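4.2 Vergleich der Endeffektoren

Verglichen wurden der Zweibackengreifer Seyoum und die mehrfingrige Hand Todora. Beide Endeffektoren wurden am selben Unterarm betrieben und über denselben Regler mit einer Zykluszeit von 30 ms angesteuert. Die Kamera war am Handgelenk montiert, ihre Lage blieb beim Umbau unverändert. Den Aufbau betreute Roel Maes, die Auswertung übernahm Mayu Tsuji.

Vor jeder Messreihe wurde die Hand ohne Objekt über den Boden geführt. Der Versuchsbereich war mit Klebeband auf dem Teppich markiert. In dieser Stellung wurden die Nullwerte der Fingergelenke gespeichert.
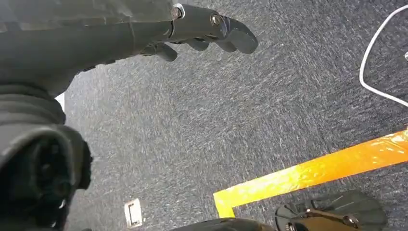
Abb. 7: Mehrfingrige Hand ohne Objekt über dem Teppichboden, Blick der Handgelenkkamera. Unten rechts Bodenmarkierung und Fuß des Roboters.

Insgesamt wurden 3.000 Greifversuche aufgezeichnet, davon 1.000 mit dem Zweibackengreifer. Bei flachen Objekten erreichte die Hand eine Erfolgsquote von 89 %. Fehlgriffe traten vor allem dann auf, wenn der Daumen vor den übrigen Fingern Kontakt hatte und das Objekt verschob. Beim Zweibackengreifer kam dieser Fehler nicht vor, dafür rutschten runde Objekte häufiger aus den Backen.

Die Kamerabilder eigneten sich nur eingeschränkt zur Lageerkennung. Der gemusterte Teppich erzeugte falsche Kanten, Reflexionen auf dem Klebeband wurden teilweise als Objekt erkannt. Für die Versuche in Halle Urgate wurde die Belichtungszeit daher fest eingestellt. Die Kalibrierwerte stehen in Anhang B.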